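Phone housekeeping before you upgrade, quick version

Posted 19 September 2018 by Svitlana Pylypenko

Every September same thing, new phones get announced and the old one goes in the kitchen drawer half wiped. Doing mine tonight so here's the list, in the order I do it.

Back up first. Then check the backup. Open it, look at the date, look at the size. Mine said complete and had 4 photos in it. The other 1114 were still on the phone.

Charging port full of lint? Power off, wooden toothpick, go slow, flashlight in your other hand. No metal. No canned air jammed right in there either. If the cable clicks in again you're done.
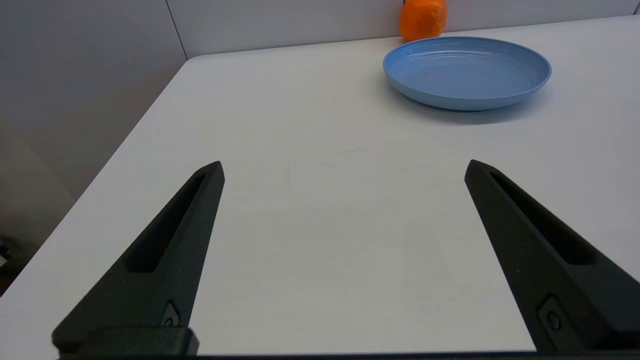
Screen: microfiber cloth, barely damp, plain water. Skip the window spray, it's rough on the coating. Speaker holes get a soft dry toothbrush, phone face down so the crud falls out insted of in.

Cases. Rubber ones get a drop of dish soap and warm water, rinse, and leave it off the phone overnight. Leather just a dry cloth. Yellowed clear ones stay yellow, I've tried baking soda, toothpaste, all of it. Toss.

Old battery you're keeping as a spare phone: charge to half, turn it off, put it somewhere cool. Not the garage. Set a reminder to top it up. If the back is bulging at all, stop, don't charge it, take it to a battery drop off.
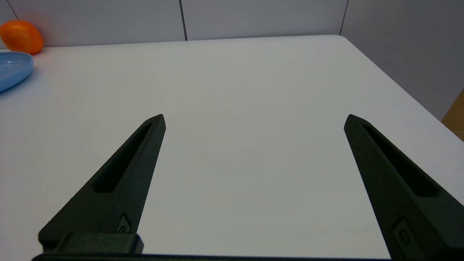 Cables next. Bread bag tags make fine labels, write on them with a marker. Fold the cable loose, velcro tie, done. Don't wrap it tight around the brick, thats how they split at the neck. Any bare wire showing, out it goes.

Sign out of everything before you erase. Cloud account, messages, the bank app, two-step codes. The codes are the one people forget. Move those to the new phone while the old one still works!! Lutz Strobel wrote in last year, spent 68 minutes on hold over that.

SIM tray pin: tape it inside the box lid. A small paperclip works too.

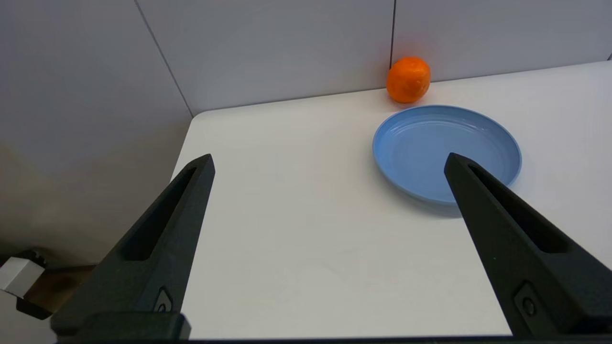

Light blue plate on the table.

Selling it? Keep the box, write down the serial number, take pics by a window. Wipe it last, after the buyer says yes.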